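Lapointe Announces a "Complete" Pukirex. Complete How?

Lapointe has told its mailing list that it will publish The Complete Pukirex this September, in 2 volumes, slipcased, with an introduction by Adelmo Donati. The announcement uses the word "definitive" in the first line and again in the last. I have been reading announcements like this one for a long time, and I've learned to look for the part where they tell you what's in the book. In this case that part is a sentence and a half.

For those who came in after it ended: Pukirex was Boris Slanina's strip about a tax inspector with a lizard's head who audits monsters. It ran in the Cavura weekly paper, black and white, usually a half page, sometimes a full one when the advertising was thin. It was funny about a third of the time and strange all of the time, and the strange ones are the reason anyone still wants it. The last strip ends with Pukirex in a waiting room. He never gets called in.

So, is it complete? Lapointe says the set will collect "the full run." Fine. Does the full run include the strips the Cavura editor refused, which Slanina photocopied and handed out himself? Does it include the Jestov pages? Jestov was the free paper that picked up the strip for one summer and asked for color, and Slanina redrew a good many of the older gags for it, with different punch lines. Some readers think those are the better versions. I don't, but I'd like to be able to check, and I can't do that with a book that leaves them out.

I wrote to the publisher and asked. The answer thanked me for my enthusiasm and said the contents were "still being finalized." A book that's going to the printer for a September release should be pretty final by June.

Then there's the question of where the art is coming from. Slanina sold most of his originals over the years, often cheap, often to people who didn't leave a forwarding address. The previous collection was shot from newsprint, and it looked it. The blacks were gray and the lettering filled in, and on several pages you could read the back of the sheet through the front. Lapointe promises "newly restored from the best available sources." Every reprint house says that. It could mean original boards, or it could mean the same bad scans with the contrast pushed until the gray goes away and takes the fine lines with it.

What gives me a little hope is that Donati is involved. He did the scanning for the old fan archive, working from his own clippings at high resolution, and he was careful. If Lapointe has his files, and if the files are all still readable after this many years sitting on drives, the book may look decent. Those are two ifs, and the announcement doesn't settle either one. It says he wrote the introduction. It says nothing about scans.

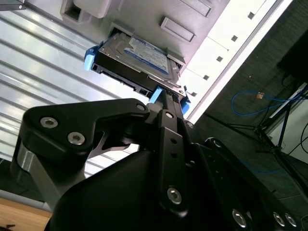
The Edition Size

The set is limited to 2000 copies. I'm not sure who that is meant to impress. Pukirex has a loyal readership, but it has never had a big one, and the last collection could be found in remainder bins for years. A limited edition that matches or beats the likely demand is just an edition.

There is also a deluxe version with a signed print. Slanina is signing it, which is nice — he doesn't do many of these, and the print is said to be new work. But the announcement Lapointe sent around mentions only the slipcase, with no word on the print. If the selling point of the expensive version is a drawing, show the drawing.

What I'd Want to See Before Paying

A table of contents, with dates and the paper each strip came from. One sample page at full size, and not the cover. A plain statement about the refused strips, yes or no. If the rights to the Jestov pages couldn't be cleared, say so, and people who care can make up their minds.

Preorders are open now and Lapointe charges your card when you order, months ahead of shipping. I've done that with small publishers before and mostly it worked out. Their last big reprint came 9 months late, though, with an errata sheet tucked inside the front cover listing two strips printed out of order. The errata sheet had a typo.

I'm holding off. I'd love to be wrong about this one, because Pukirex deserves a good book and Slanina deserves the check. If anybody on this list has had a better answer out of Lapointe than I did, or has seen proofs, send me a note and I'll run it in the next issue. And if you own any of the refused strips in photocopy, please hang on to them whatever the new book turns out to have in it.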